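Riketti Ribbed Ceiling Kit, White: A Review From Underneath

Filed under: Workshops & Outbuildings > Walls, Floors, Ceilings 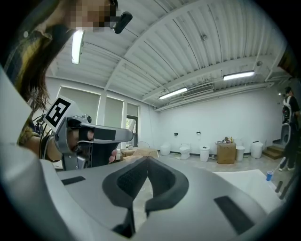 Doesn't it sound like living inside a cookie tin, a reader wanted to know after my last post, and wouldn't plain drywall have done the job for less grief? Yes to the first, a little. As for the second, I have hung drywall overhead, and I have a neck that still brings it up.

The Riketti kit is corrugated metal, white on the side you see, and it arrives as a stack of ribbed panels and a bag of screws that weighs as much as a dachshund. The beams are up to you. Mine were already there, so I painted them white to match and told everyone it was a design decision. The panels fill in between. Seven months in, I have looked at this ceiling more than I have looked at most of my relatives.

What I like is the light. The old ceiling was a brown fiberboard that ate every lumen you fed it. Now I have three fluorescent fixtures going and the white metal throws it all back down, so you can find a dropped screw without crawling. I bought the fixtures from Orik because they were cheap and the store was open. They hum. I've decided it's companionable.

Cutting is where the kit loses a star. The instructions (one sheet, folded so many times it was mostly crease) show a smiling outline of a man making a rectangular hole for an air-conditioning vent in what appears to be one stroke. I took the better part of an afternoon over mine. The ribs never land where you want them, and the tin snips wander off along the nearest valley like they've got somewhere to be. The vent has slats that cover a multitude of sins, and I made use of all the coverage available. If you're buying, get the Pulitis trim strips at the same time. They should be in the box. They are not in the box.

Noise, then. Rain is loud. Hail in June was like being applauded by people who hate you. I put insulation above the panels after that and it's now possible to talk at a normal volume, though anyone with a soft voice will still get "what?" a lot.

Dust is less of a problem than I expected. The panels wipe down with a damp mop and the whole room takes me 30 minutes, most of it spent moving the ladder. The small round fixtures take longer, being exactly the wrong size for a mop.

I did price the Chareonsuk version, which has deeper ribs and a nicer finish and costs what you'd expect from a thing with its own brochure. If the room is somewhere you bring clients, go look at it. For a room where people work and mostly look at what's in their hands, the Riketti is fine.

Four stars for the panels, 2 for the instructions, and I'm not rating the screws until I've found the rest of them.

Last updated: June
22 comments · 7 shares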